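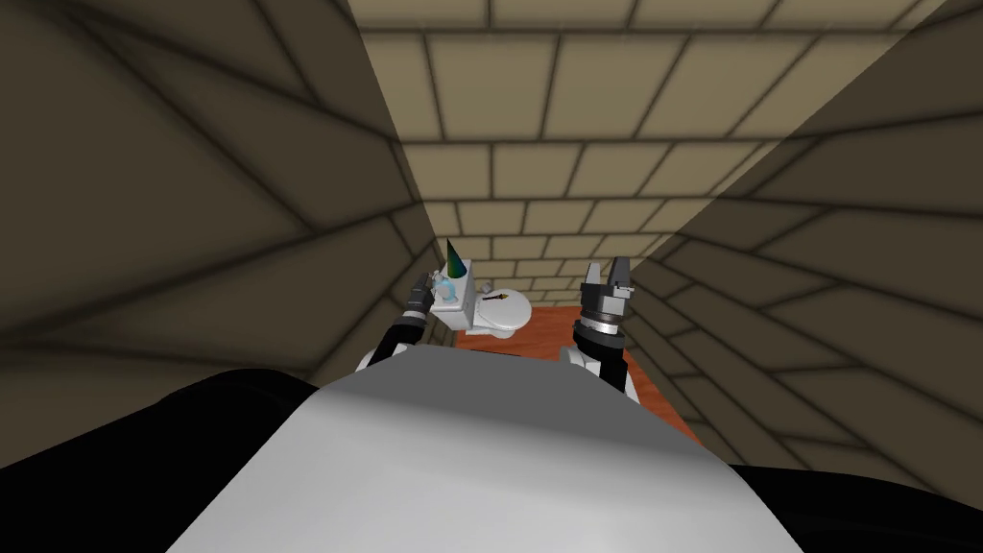
How a robot learns to tidy a bathroom

Category: Machines at Home > Robots Explained

A robot that can pick things up has to practise, just as you had to practise tying your shoes. Practice with a real robot is slow. If it knocks a glass off a shelf, a person has to sweep up the pieces. If it drives an arm into a wall, the arm may need to be mended.

For this reason many robots do their first lessons inside a computer. The computer draws a room, draws the robot, and works out what would happen each time the robot moves. This is called a simulation. Skonine is one of the products that does this job. It is a computer program made by a firm called Boltberg, and it is sold to schools, clubs and small workshops.

What is in the program

Skonine comes with 50 ready-made rooms. Most are kitchens and bedrooms. The bathrooms are small, with brick-patterned walls, a wooden floor and a toilet at the far end. Small objects can be placed on the tank or on the closed lid, and the robot is asked to deal with them.

The robot has a white body and two arms. At the end of each arm is a gripper, the part that does the work of a hand. A gripper can have just two fingers. They open, move to either side of an object, and close.

You look out over the top of the robot's body, with an arm on each side. This means the body hides the part of the floor nearest to you. A real robot has the same problem. It cannot see through itself.

Why a bathroom is hard

A bathroom is narrow. In a wide kitchen an arm can swing out and come back. Between two walls that are close together it has to go forwards and up, and the elbow must stay tucked in.

The top of a tank is also a thin shelf. If one object stands in front of another, the gripper must reach the front one without pushing it into the one behind. Tall, pointed objects such as cones are awkward because they get wider towards the bottom. Fingers that close near the point may slide off. Thin objects lying flat are awkward in a different way – the fingertips have to come down very close to the surface.

How a lesson works

1. Choose a room.
2. Choose a task, such as "pick up the object on the tank".
3. Press Start and move the arms with the hand controller.
4. Save the attempt, or delete it and begin again.

The program keeps up to 1,000 saved attempts. A learning program can then study them and try the task without help. In our test it managed a simple pick-up in almost 70 of every hundred tries. It did worse with thin objects.

Good points and bad points

The rooms load quickly and the controller fits small hands. Shadows fall across the walls, and this is useful, as real rooms have shadows too. The printed guide is short and has too few diagrams. Soft things such as towels are not included. Boltberg says they will be added in February.

Skonine needs a fairly new computer. Younger children will want an adult for the set-up.

Words to know

Gripper: the part of a robot that holds things.
Joint: a place where an arm bends or turns.
Simulation: a copy of a place or event, worked out by a computer.

Updated 6/18/26

Print this page | E-mail this page

Related items
What is a sensor?
The Østergaard wheel kit: 3 models to build
Inside the Gremotberg parcel sorter
Why do robots fall over?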